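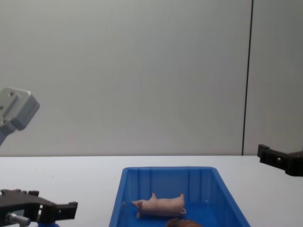 Seam between wall panels: caulk, cover strip, or leave open?

gridline_334
Posted December 9, 2025

Fitting out a craft room with prefinished wall panels, Prastine brand, light gray, matte. The wall is 2000 mm wide and the joint lands off center to the right. The installer left an open joint with no trim. It shows as a dark line against the panels and I would like it less visible. The bench butts up to the wall, so whatever I do has to end cleanly at the bench top. Options are color-matched caulk, a cover strip, or nothing.

Momeck
Leave it open. Panels move with humidity. My joints are tight in summer and visibly wider by January. Rigid filler will crack along one edge and then you have two lines.

edcombe_trim
Disagree in part. Rigid filler cracks, flexible caulk does not if the joint is wide enough to take it. Check the Prastine sheet for the minimum gap. The real problem with caulk is sheen. On a matte panel it catches side light and looks worse than the gap.
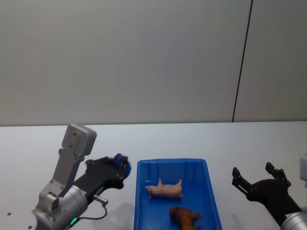 I would use a narrow flat strip, fixed to one panel only so the other can slide behind it. Paint it before it goes up.

gridline_334
The gap is not uniform. It also leans a little from top to bottom. Would a plumb strip cover that?

nivenjoint
Measure the lean first. Hang a plumb line and take the offset at the top and at the bench. If the strip is wider than the gap plus the offset, set it plumb and forget it. If not, one panel has to come off.

Momeck
Pulling a panel for a cosmetic lean is a lot of work. A strip that wide will draw more attention than the joint does. 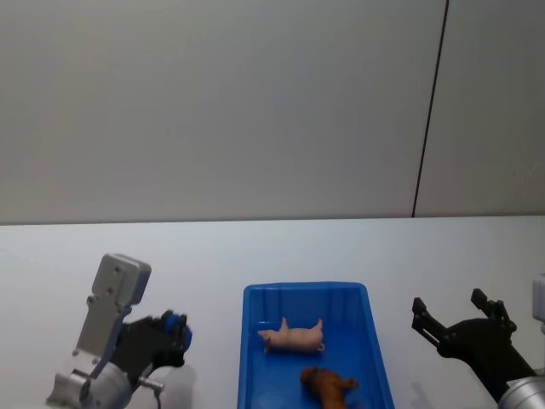

Side light is what makes a joint read dark. Move the lamp so it faces the wall straight on and look again before buying anything.

edcombe_trim
A lamp does not fix a crooked joint. It will still collect dust.

gridline_334
Offset is less than the width of the strip I have on hand. Going with the strip, one side fixed. Fasteners every 40 cm unless someone objects.

nivenjoint
45 is fine too. Keep the lowest one clear of the bench.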